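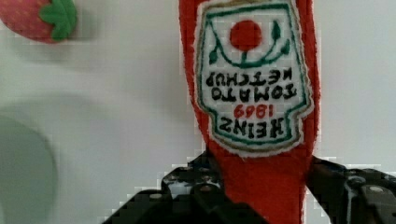

According to Cường Diệp, you had to pick the thing up as if you had never picked anything up before but had read a good deal on the subject. Anything faster and the robot learned nothing. Anything slower and it learned to dither, and he had enough of that from the rest of us.

I said I thought I could manage that. I had come to Wovari from the returns desk at a department store, and dithering was the only part of the job I'd been asked to give up.

The task for April was called Lay the Table. You sat on a stool with a controller in your right hand, and whatever your hand did, the arm did a moment later, with less conviction. You moved the ketchup to the plate. You pressed the pedal to say you had finished. Then you put everything back somewhere slightly different and did it again, and the whole business went off to be studied by a computer in another building, which would one day lay tables all by itself. The target was 3,880 good goes. On my first morning the counter on the wall said 741, and I was told, with some pride, that it had been going since February.

"What counts as a good go?" I asked.

"Kristine decides," said Cường.

Kristine Barredo sat behind a partition and watched every attempt back at double speed. She could throw one out for hesitation, for haste, for what she called scenery, meaning movements of the arm that served no purpose but looked nice. I lost nine before lunch to scenery. I had been doing a little lift at the end, a sort of flourish, as a waiter might. She came round the partition to tell me about it in person.

"If you do that," she said, "it'll do that. Forever. In people's houses."

I said people might like it. She went back behind the partition and threw out a tenth.

By the Wednesday I had stopped flourishing and started to dream about it. In the dreams my hand closed on something and a second later, across the room, another hand closed on the same thing, and we both waited to see who would let go. At home I caught myself approaching the kettle from the side. My sister, who was staying, asked if I'd hurt my wrist.

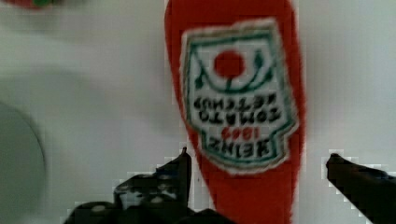 Lay the Table, ketchup stage. Label upside down, grip at the narrow end.

Cường's own grip was a matter of legend. He came in low, he closed early, and he never let a thing swing. You could tell his goes from mine on the playback without looking at the name, and Kristine said that was exactly the trouble. A robot taught only by Cường would be Cường, and the client had asked for a robot.

The client was Griseo, who wanted arms for the kitchens of care homes, and who had sent us a document about warmth. The arm was to put things down warmly. Cường read this out at the Thursday meeting in a perfectly level voice, and then read it out again. There was a long discussion. Somebody proposed that warm meant slow. Somebody else had worked with Pillai, the other supplier, and said that at Pillai warm meant a two-second pause before release, and that it gave her the creeps.

"You do it," Kristine said to me.

"Do what?"

"The thing you were doing on Monday. But less."

So I did it less. I did it so much less that it took most of the afternoon to find the right amount of nearly nothing. A small easing-off before the fingers opened. Cường stood behind my stool with his arms folded and said it looked as though I was apologising to the condiments. Kristine kept twelve of them, which I was given to understand was a kind of applause.
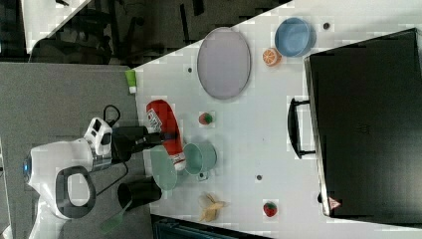
My trouble has always been that I tidy. It was a virtue on returns and it was a vice at Wovari, where the table had to be messed up afresh between goes, and messed up honestly, or the arm would get used to things being in their places. I would scatter everything with real abandon, step back, and find I had lined it all up by size. Cường told me to think of a child's birthday party in its third hour. So on the Friday I laid the mug on its side with its mouth to the robot, left the banana half undressed down at the near end, put a strawberry between the ketchup and the big lavender plate, and sat on my hands. It was agony. The halved orange was practically beside the blue bowl and I wanted very badly to put it in.

"Leave it," said Cường.

"I wasn't going to do anything."

"You were leaning."

We came in on the Saturday to try what the computer had made of us so far. The controller stayed on its hook. Kristine pressed the key, and the arm thought about it, and came in low and closed early, and I saw Cường stand up a little straighter. Then it carried the ketchup over to the plate, and just before it let go it eased off, by nearly nothing, and did a small lift at the end like a waiter.

"I threw those out," said Kristine.

She went and checked. She had thrown them out, every one. She checked again from the other end of the list while the arm did it a second time, and a third, rather better.

Cường asked me what I'd had in mind, exactly, with the lift. I said it was just how I put things down. He asked whether Griseo were still coming on the early train from Kokport, and Kristine said yes, and could one of us please find the biscuits.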